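White table

A white table is a table whose top is finished in white or a very pale grey. The term covers desks, dining tables and workbenches, and says nothing dependable about what lies under the finish. Sellers often claim that a white top makes a room look larger. The claim is repeated far more often than it is tested.

Few tops are pure white. Many lean towards blue or cream, and the same surface can look darker on one side where a shadow falls.
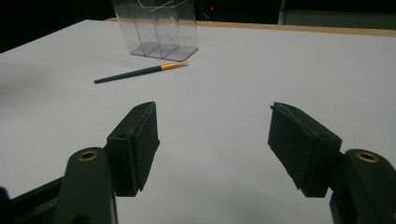

Octavian Tănase disputes the usual complaint that pale tops are hard to keep clean, arguing that they collect no more dirt than dark ones and merely show it sooner. Dust, he adds, is easier to spot on black.

Catalogues are a poor guide to shade. The maker Travton listed 56 whites in its December catalogue, several of them hard to tell apart. Its rival Bradex promised that its finish would stand 2,000 wipes, without saying what was used for the wiping.

Claims that white desks help people concentrate should be treated with similar caution.

See also: Desk; Workbench; Tablecloth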